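Handheld gripper data: how much do you vary the task?
Forum: Learning from Demonstration > Data collection

palness_k
Posted January 28, 2018
We're collecting demonstrations for a utensil sorting task in home kitchens. The goal is chopsticks and flatware going into and out of a clear upright container on a table. Two handheld grippers, one per hand, no arm involved at the collection stage. So far we have 428 episodes from 3 kitchens. Policy training starts once we hit the number our lead wants.

My question is about mixed grasps. Some of our operators take one utensil at a time. Others grab whatever comes up together. I told people to do whatever feels natural and now I'm wondering if that was a mistake.
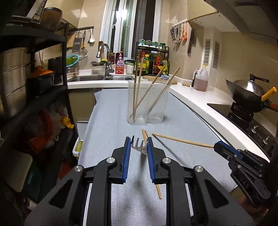

Fork and two chopsticks in one gripper, a single chopstick in the other.

Do you keep episodes like this or throw them out? The written task just says "sort the utensils."

tormo37
Throw them out, or at least put them in their own bucket. If the label says sort and the operator has a fork and chopsticks in the same fingers, the model has no way of knowing if that was on purpose. We had the same thing with pens and markers in October. The policy learned to close on anything near the pen and we spent weeks chasing it as a vision bug.

bandara_lab
Disagree. Those are the grasps you can't get any other way. If you only keep single-object pickups, the policy has never seen a fork with a chopstick stuck next to it, and that will happen on the first day of rollout. Keep them and label them.

Is there water in your container, by the way? I think I see some in the bottom. Clear plastic plus water is rough on depth. We dropped depth for those and went with RGB only.

palness_k
Yes, there's water in that one. We do both, water and no water. RGB only as well, so depth isn't a concern for us. The mat under it is one of two surfaces we use in that kitchen.

tormo37
"Keep them and label them" is fine if you have someone to label them. Who is going through 428 episodes and marking each grasp?

bandara_lab
It takes one person two days. I've done it. You mark gripper close and gripper open from the width signal, then look only at those moments. You don't have to watch the whole thing.

Anwara Talukder
I run collection for the Ferkatus project, so similar work, mostly table clearing. A few things from our side.

The start state matters more than the grasp. We let operators set up their own tables for the first 248 episodes and almost all of them laid things out the same way, neat and parallel, handles toward themselves. The policy fell apart when a spoon was turned around. Now we have a setup card for each episode and the operator places things according to the card before recording.

For utensils we use two groups laid out apart from each other, chopsticks at a slant, with one other item mixed into each group. Fork in one, spoon in the other. The container goes toward the back of the table, empty. Grippers start open, pointing at the table. 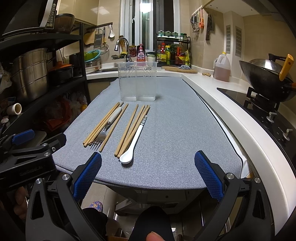

From there the card says which group to start with and which hand takes it. The operator decides the rest. We found that if the card controls more than that, people slow down and start reading in the middle of the episode, and you can see the pauses in the trajectories.

On mixed grasps, I'm between the two of you. We keep them if the operator finishes the episode. We cut them if something is dropped outside the table.

tormo37
Why cut drops? Recovery is the most useful thing in the set.

Anwara Talukder
Recovery on the table, yes, we keep all of it. Off the table the operator has to bend down, the wrist camera sees floor and legs, tracking gets lost about half the time, and the robot is never going to do that motion anyway. Not worth saving.

ernov_dan
Small point on tracking. Plain tabletops gave us a lot of trouble. A cloth with some weave to it was better, and so was having a cluttered counter in the background. Don't tidy the kitchen before recording. Our first batch was in a cleaned up kitchen and we lost 37 episodes to bad poses.

palness_k
We haven't been tidying, so good on that front.

Anwara, would you share one of the setup cards? I'd like to try it in the next kitchen before we go back and relabel anything. I'll run the width signal pass on the old episodes too and see how many are mixed.

Anwara Talukder
Sent you a message. It's a spreadsheet, you print the rows. Change the item names to whatever the house has.

tormo37
If the mixed ones are more than a quarter of the set I would still train once without them and compare.

bandara_lab
That I agree with. Train both, same seed, and post the result here.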